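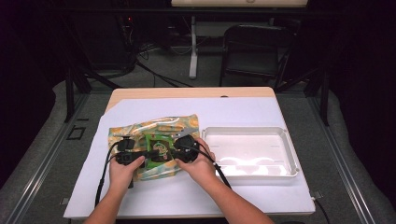 Plugs and bag on the papered table, tray to the right.

Posted by Shafiq Howlader
20/03/2021

House rules for corded items on a task table, what do you have written down?

Quick one, have to send a draft before lunch. We do sorting tasks for robot training, small table, white paper over it, bag on the left half, tray on the right half. Items go in the tray. Most items are easy. The plugs are not. Black plugs with cords on them, and the cords run wherever they want, across the paper, over a wrist, down past the front of the tray.

Our current sheet is one page and was written for boxes and packets. Nothing in it on cords at all. Nothing on what counts as "in the tray" when the plug is in and the cord is out. 3 of us score the runs and we score them differently, found that out when I put our sheets side by side. Customer is Hivano and they want a written rule set, 300 runs, all scored the same way.

So: do you coil cords before the run or let them lie? Is holding more than one plug at a time ok? When do you stop a run? And does anyone follow an actual published standard for this or is it all home made? Safety side I have partly covered (rails, cabling behind the table etc), it's the handling and scoring rules I'm short on. Paste whatever you have, rough is fine.

tapeandclamps

Home made here too. I looked for a standard on the scoring side and didn't find one that got down to this level, the robot safety ones cover people getting hurt, not whether a cord end hanging over a rim is a pass. So you write it and then you stick to it. What we have, copied from our sheet with the boring bits out:

Start state. Bag flat, tray empty, nothing else on the right half. Cords lie as dropped. We used to coil them and tie them and the robot got very good at tied cords and hopeless at loose ones. If your customer wants coiled, fine, but write it down, don't mix.

Paper. Clip the front corners, check the clips every reset. A cord dragged over paper will pull it and then your tray has moved too. Back corners we tape. Folded edge is ok if it's the same fold all day.

Grip. Hold the body of the plug, never the cord. Never the prongs either. We had someone lift by the cord for a whole morning and all of it went in the bin.

More than one at once. Allowed if each hand has its own and cords aren't crossed over each other. If a cord goes over the hand or wrist, put the plug down, clear it, carry on. Not a fail. Mark it as "cord on hand" in the notes so whoever trains on it can filter.

In the tray. Plug body fully inside the rim and not touching a hand. Cord can be out. We argued over that for weeks and picked the lazy version because it is the one two people can agree on from a recording.

Stop. Anything leaves the table, the tray moves by more than its own rim width, or a cord catches on anything off the table. Stop, reset, the run dosen't count.

The whole sheet is 11 lines. Longer than that and people stop reading it. Ours was four pages under the Kovalchuk contract and I don't think anyone got to page two.

One more, cords that belong to the table or the rig. Anything hanging off the table edge that is not a task item, move it or fix it down. A black cord next to black task cords is asking for trouble in the labels.

m_osk

just unplug everything first lol. seriously though first rule should be no live plugs anywhere near the table, item cords get checked at both ends before they go out. surprised its not at the top of everyones list

Renny B.

Agree with tapeandclamps mostly, except on the tray. We score cord in AND plug in. Reason being our end customer packs the trays afterwards and a cord over the side jams the lid. Ask Hivano what happens to the tray next, then write the rule from that.

On scorers disagreeing: take 20 minutes, have all of you score the same short batch without talking, then compare only the ones you split on. Each split becomes a line in the sheet or an example under a line. We did that in September and again when we switched to Nonex for logging. 2 rounds was enough.

Also put a version number on the sheet and write it on every run. You will change the cord rule halfway thru, everyone does, and then you need to know which runs were under the old one.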